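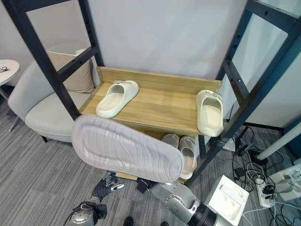
Footstep noise passing through a floor is the most common complaint between upper and lower apartments in older converted buildings, and it is the subject of this report. The standard way of rating a floor uses a machine with steel hammers, which gives repeatable results but puts far more energy into the high frequencies than a person walking does. Indoor footwear is mostly soft. A slide with a wavy, contour-patterned rubber sole, for instance, meets the floor first on its raised lines and then over a larger area as the rubber compresses, so the force builds up slowly and less of it lands above 1,000 Hz. A floor can therefore pass the hammer test and still be judged poor by the person living below it.

Reading time: 4 minutes

1. Building

The measurements were made in Trurnonstead, a former seed warehouse converted to apartments. The floors are timber joists with board decking and a plasterboard ceiling below. In the east half, the ceiling is fixed directly to the joists. In the west half, it hangs on resilient bars supplied by Jastell and the cavity holds mineral wool. Otherwise the two halves are of the same construction, apart from some local repairs to the decking near the stairwell. Those bays were left out.

The floor covering was removed from both test areas before measurement. We had hoped to test with the carpet down as well, but access in April was shorter than planned.

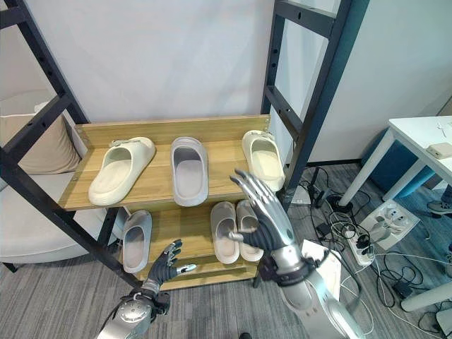 2. Method

Three sources were used: the hammer machine, a rubber ball dropped from a fixed height of one meter, and a walker in socks following a marked path. The ball was included as a compromise source. It is soft enough to load the floor in the way a heel does and, unlike a walker, does not get tired or change pace.

Sound levels were recorded in the room below with a Talitz meter at four microphone positions. Results were sorted into one-third octave bands from 50 Hz to 4,000 Hz. Background noise was recorded before each run, and any band less than 6 dB above background was discarded. After this check and the removal of runs spoiled by traffic, 181 recordings remained.

Reverberation time was measured in each receiving room so that levels could be corrected for furnishing. The rooms differed more than expected. The east room had bare plaster on all sides and the west room had built-in closets along one wall, and the correction came to as much as 3 dB in the middle bands. 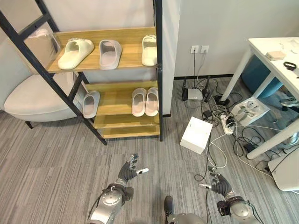
Alfie Bramwell
Building Acoustics Project, Final Report
2024-08-12

3. Results

With the hammer machine, the west floor was quieter in every band above 125 Hz, and the difference grew with frequency up to 2,000 Hz. Beyond that the received level in the west room was too close to background to be useful.

With the ball, the picture changed. The west floor was still better from 160 Hz upward, but in the 63 Hz and 80 Hz bands it was slightly worse than the east floor. The walker gave the same pattern with more scatter. We attribute this to resonance of the suspended ceiling: the plasterboard and the resilient bars act as a mass on a spring, and near the natural frequency of that system the ceiling moves more than a rigidly fixed one would.

An estimate from the board mass and the bar stiffness placed the resonance between 55 Hz and 75 Hz. The stiffness value was taken from a static load test on one spare bar, so the upper limit is uncertain.

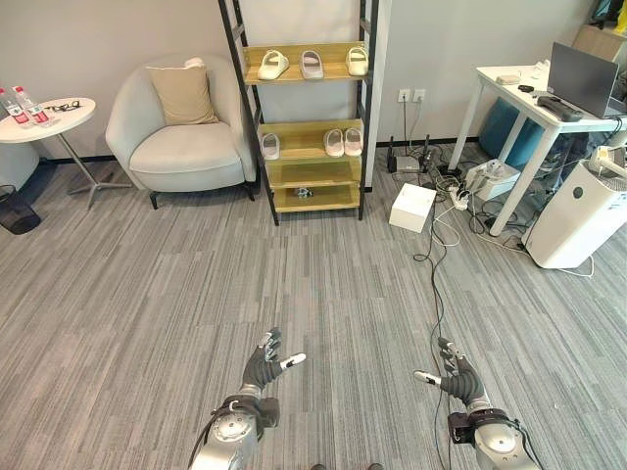 4. Options considered

A second layer of plasterboard would lower the resonance. By calculation, the shift would be enough to move the worst band below 63 Hz — but the bars would then carry more load than their data sheet allows at the present spacing, and extra bars would raise the stiffness again.

A floating deck on top of the joists was also considered. Essien, the contractor for the original conversion, gave a budget price of over 2,000 per apartment. The added height would require every internal door to be trimmed and would leave a step at each entrance.

5. Limits of the work

One floor of each type was tested, so workmanship cannot be separated from design. The 50 Hz band was recorded but should be read with care, as the receiving rooms are too small for an even sound field at that frequency. Further measurements should place at least one microphone in a corner and repeat the ball test with the floor covering in place.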